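Mittwoch, Kiste, Kaffee

Seit März bringe ich einem Roboterarm bei, Dinge aus einer Kiste zu nehmen. Er hat den Ehrgeiz eines Schülers in der letzten Reihe, und ich bin vermutlich kein begnadeter Lehrer.

Das Prinzip bei Hotov ist simpel: Ich steuere fern, der Rechner schreibt mit. Über 800 Durchgänge will Vilho Lehtinen haben, bevor er überhaupt ein Training startet. Vilho sagt »Demos« dazu. Ich sage »Strafarbeit«, aber nur, wenn er Kopfhörer trägt.

Was sich leicht greifen lässt, habe ich völlig falsch eingeschätzt. Den dicken weißen Ring? Dankbar. Der blaue Klotz vorn in der Ecke dagegen will von schräg oben angefahren werden, und dann steht die Wand im Weg. Die zerknitterte Silberfolie spiegelt in alle Richtungen und gibt jedes Mal anders nach.
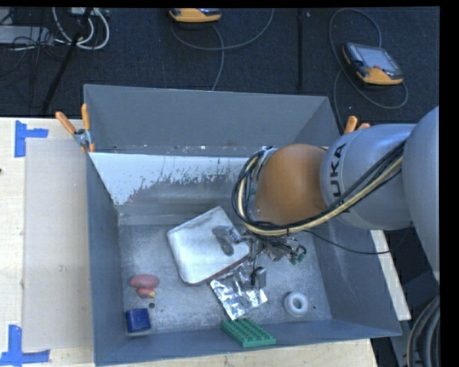 Was ich nach 60 Durchgängen gelernt habe

Langsam fahren bringt wenig. Wer zögert, bringt dem Arm das Zögern bei – und der macht das später mit großer Überzeugung nach. Bei Clurnik, so heißt unser Modell, sah man in der ersten Fassung genau, wo ich nachgedacht hatte.

Fehlgriffe lasse ich inzwischen drin, sofern ich sie sauber korrigiere. Vilho war dagegen, jetzt war es seine Idee.

Und nach 5 Durchgängen neu mischen, auch wenn gerade alles so schön liegt. Morgen kommt die Bauplatte mit den Noppen flach auf den Boden. Ich freue mich schon mäßig.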